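Mahuika opens computer reuse program for homes and small clubs

2026-09-13

Mahuika starts today a new program called Nusora, which gives old desktop computers a second working life. People and small clubs can bring a desktop they no longer need, and families who have none can apply to receive one free of charge.

In August the program ran as a trial with 17 families. Applications are now open to all households in the district, and the first round has 101 computers to give.
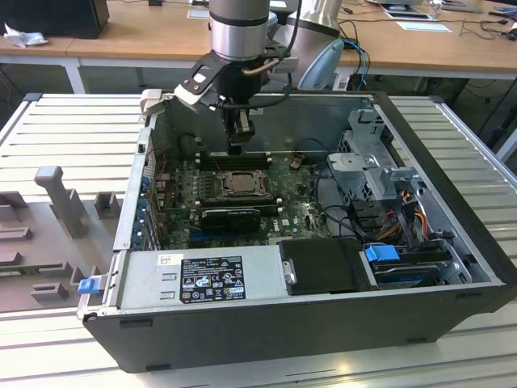 Every computer is handed over with a keyboard, a mouse and a printed guide of 6 pages. The guide explains in simple words how to set a password, how to save school work and where to ask for help. It was written by Kristýna Ďurica, who also leads the evening lessons.

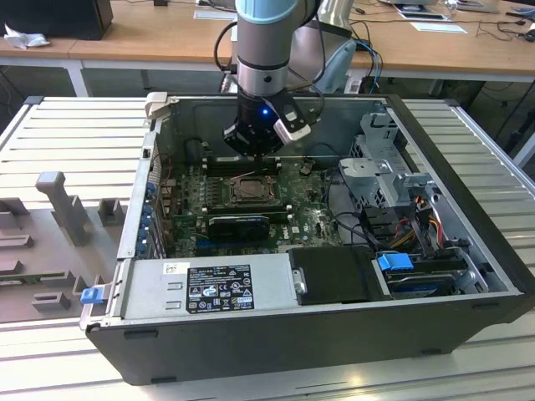 Donors ask most often about their private files. Before a computer is accepted, the owner signs a short form and the storage drive is erased. Owners who prefer to keep the drive may remove it at home. Memory is welcome even from a computer that is too old to give away. On many desktop boards it sits in a row of black slots near the processor, and we ask donors to please leave it in its place.
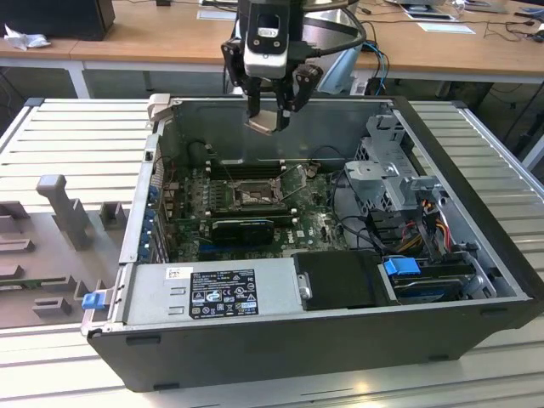 Shayne Grimshaw said that his daughters had shared one phone for all their homework, and that he would have liked the lessons to start earlier in the year. The lessons will continue through the winter, in small groups.

Mahuika aims to collect 600 desktops for the program. Laptops, printers and screens are not accepted at this moment.

Contact for press: Ewan Tautahi, Mahuika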